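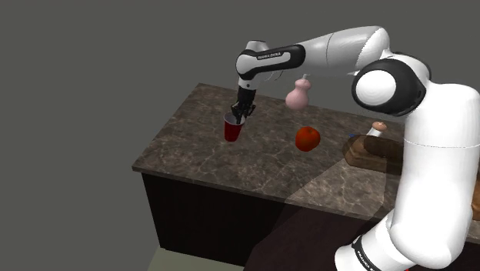 ## Printing flyers at the workbench

A home printer will handle a run of 1,000 flyers if you give it breaks. These tips come from doing the Karkirholm craft fair mailing out of a garage.

- Print one sheet, fold it, and read it standing up. Small type that looks fine on screen is often too small on paper.
- Put the offer on the outside panel. The address and hours can go inside.
- Fan the paper before loading. Damp garages make sheets stick – keep the open ream in a lidded plastic bin.
- Let the ink dry before stacking. Heavy color needs longer than plain text.
- Fold with the back of a butter knife or a bone folder. Fingernails leave shiny marks.
- For cutting, use a metal ruler and a fresh blade, 8 sheets at a time at most.
- Bundle by street and write the street name on the top flyer in pencil.

Charmaine Gumede also puts a different code word on each batch, so the shop can tell which streets brought in customers. Two batches are enough to start.

Leftovers go in the bag with every sale. Cut outdated ones into quarters for shopping lists.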